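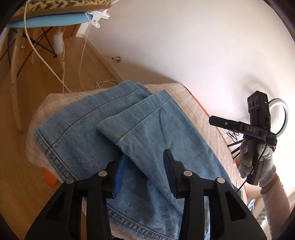 Comparing Fingertip Pads on a Hand-Held Gripper for Folding Denim

This page describes a bench procedure for choosing fingertip pads on a two-finger, hand-held gripper used to record folding demonstrations. The test item is a pair of jeans. Denim is a useful worst case: the single layers are easy to pinch, the side seams are several layers thick, and the hem adds a stiff band at the end of each leg. A pad that handles all three without slipping will generally handle T-shirts and towels as well.

The procedure assumes a pair of matched hand-held units, one per hand, each with its own camera and a mechanical linkage driving two fingers. It also works on a single unit if the second hand is used only to steady the garment. It does not cover motorized grippers, where closing force is set in software and the operator has no feel for it.

What you need

One or two hand-held grippers with removable fingertip pads
At least two pad types
A pair of jeans, washed at least once, with nothing in the pockets
A loosely woven cloth large enough to cover the support on all sides
A low support, firm enough that it does not sink when pressed
Thin knitted gloves
Isopropyl alcohol and a lint-free wipe
A luggage scale with a hook
A notebook or spreadsheet

The pads compared in the original notes were a soft smooth silicone pad from Silteck and a ridged rubber pad from Randusier. The names matter less than the surface type. Any soft smooth pad and any firm ridged pad will show the same general differences.

Step 1. Prepare the fingers

Remove the old pads and clean the inner face of each finger with alcohol. Let it dry before fitting anything. Adhesive applied over skin oil holds for an hour or so and then creeps, and the creep is easily mistaken for cloth slip when you review the recording.

Check the pivot pins on both finger assemblies. Close the fingers, hold them closed, and try to twist one fingertip sideways. A small amount of play is normal. If one side moves noticeably more than the other, fix it first. Uneven play makes the fingertips meet at an angle and puts all of the load on one edge of the pad.

Fit one type of pad to both fingers for the first run and the other type for the second. A mixed pair, with one type on each finger, is a legitimate third configuration and is discussed below. Do not start with it.

Step 2. Prepare the surface

Cover the support with the cloth and let it hang loosely over the edges. Do not stretch or tape it. A fingertip has to get under the denim to lift it, and a cloth with a little give lets the tip press down slightly and slide in. On a hard bare surface the same motion tends to push the garment along.

Choose a cloth color well away from the color of the jeans. Pale pink under light blue denim works. White under light blue is poor, especially where a lamp or window washes out the nearby wall.

Set the exposure with the gripper in its working position, with the fingers over the garment. If the wall is bright and exposure is left on automatic, the denim will go dark each time the camera tilts up, and the stitching lines will be lost. Lock it once the weave and the stitching can both be seen.

Step 3. Route the cables

Wired units need slack. The cable should leave the back of the device, pass the wrist on the outside, and reach the floor without crossing the support. Lift both devices to shoulder height and cross your arms once to confirm there is enough length. Then put both fingertips on the far edge of the cloth and check that no loop drops in front of the lens.

Thin wires on the upper part of the housing should be gathered, but not pulled tight. A tight wire acts as a spring on a light device and will bias the wrist angle over a long session.

Step 4. Put on the gloves

Gloves are optional for a single trial and recommended for anything longer. Knitted gloves keep the handle from becoming slick and give a consistent hand color across operators. The ribbed cuff should sit flat at the wrist. Avoid gloves with rubber dots on the palm, which catch on the trigger.

Step 5. Define the grasps

Use the same four grasps for every pad type:

Grasp A: single layer. Pinch the front of the thigh, away from any seam.
Grasp B: leg edge. Slide one fingertip under the free edge of the upper leg and close on both layers.
Grasp C: hem corner. Close on the pointed corner where the hem band meets the side seam.
Grasp D: side seam. Close across the puckered seam, with the fingers at a right angle to it.

For Grasp B, fold one leg diagonally over the other so that its edge stands slightly clear of the denim beneath. The gap only needs to admit a fingertip. Insert the lower finger first, with the other finger above the leg and the jaws partly open. Close only after the lower tip has passed the seam.

Run each grasp 20 times per pad type. Lay the jeans out again between attempts; a garment that has just been lifted keeps its creases and makes the next grasp easier than it should be.

Step 6. Score each attempt

Use three outcomes and no others:

Hold: the denim leaves the cloth and stays in the fingers for the full lift.
Slip: the denim leaves the cloth and drops or slides before the end of the lift.
Miss: the fingers close without lifting the intended part.

Lift to the height of your elbow over a slow count of two. Do not pause to improve the grip. If the pad catches the cloth underneath as well as the garment, score it as a miss and add a note. This happens with ridged pads on open weaves more often than expected, and it is a problem with the pairing of pad and cloth. Changing the cloth is usually cheaper.

Step 7. Measure pull-out

Counts alone do not separate two good pads. For a finer comparison, hook the luggage scale through a belt loop, close the gripper on the hem corner, and pull the scale steadily away in line with the fingers. Read the value at which the denim starts to move. Repeat at least five times and record the lowest value, not the average. The lowest value is the one that will spoil a demonstration.

As a working threshold, a pull-out of 500 grams at the hem is sufficient for folding on a supported surface. Lifting the whole garment clear needs more, and the amount depends on the size of the jeans.

What to expect

Soft smooth pads do well on Grasp A. They conform to a single layer and leave no marks. They are weaker on Grasp D, where the seam holds the pad faces apart and only a narrow strip is in contact. They also pick up lint and lose grip as they load up. Wipe them at every change of grasp.

Firm ridged pads are better on seams and hems. The ridges need to run across the direction of pull; if they run along it, most of the benefit is gone. Insertion under an edge is worse, because the ridges drag on the lower layer and can move it out of place.

The mixed configuration puts the smooth pad on the finger that goes underneath and the ridged pad on the finger that closes from above. It gives up a little on Grasp A and gains on Grasp B. The cost is that the gripper is no longer symmetrical. The operator must keep track of which finger is which, and any recorded data must state the pad layout. Use a strong color for one pad so the layout can be checked from the video.

Common faults

Pad edge peels at the tip. The adhesive was applied short of the edge, or the tip is being used to scrape. Refit, and leave new adhesive to set for 48 hours before testing.

Fingertips close out of line. Check the pivot pins, then check that both pads are the same thickness.

Lower leg shifts during Grasp B. The approach is too steep. Drop the wrist so that the lower finger enters nearly parallel to the cloth.

Tracking jumps near the wall. A plain, brightly lit wall offers few features to camera-based tracking. Turn the support so that the camera faces more of the room -- furniture, floorboards and cushions are all better than blank paint.

Grip results drift through a session. Clean the pads and repeat Grasp A. If the first scores return, the cause was lint.

Recording the result

For each pad type, note the maker and part number, hardness if known, ridge direction, cloth type, garment, and the scores for all four grasps. Note also which hand held the unit under test -- results from the two hands should not be pooled until they have been compared. Keep one used pad of each type in a labeled bag, as wear on the face is often easier to judge later against a new part.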